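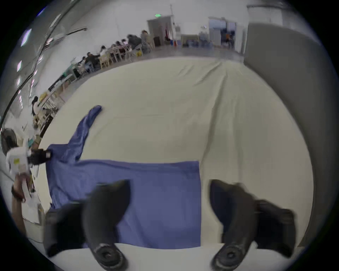 Blue garment on the cream sheet, sleeve still out to one side

tosel_liesl wrote:
Hi all, sorry in advance for the length. We're gathering folding examples with the hand-held grippers and are up to 876 since March, and I keep going back and forth on the starting pose. I've been asking folks to begin with the garment nearly flat, because the demos come out so clean and pleasant to watch – but is that too kind to the policy?

duarte_t wrote:
Too kind, I'm afraid! I did 60 flat starts on Trakov and it was lost the minute a sleeve was tucked under. Toss it down and take what you get.

Edeltraud P. wrote:
I'd gently disagree, dear Duarte. New people get flustered with a real tangle, and then you're saving a lot of hesitating. Start flat, then let them work up to the messy ones.

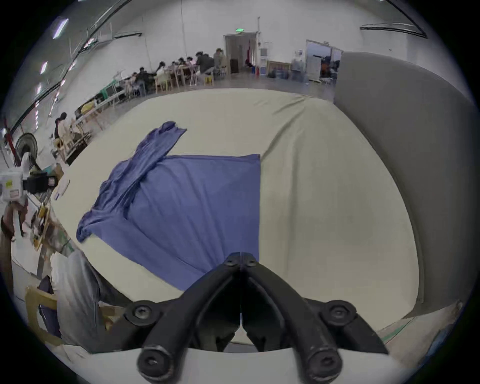 gruber_inge wrote:
Do you keep the takes where somebody drops a corner and picks it up again?

tosel_liesl wrote:
We keep them if the fold gets finished, and tag them so Valdemar can leave them out of a training run.

duarte_t wrote:
Good, those are gold. I still say toss it, though, Edeltraud :)

Related threads
Gripper width drifting after 2 hours
Tillen: 3 operators, one label sheet
How slow is too slow for a demo?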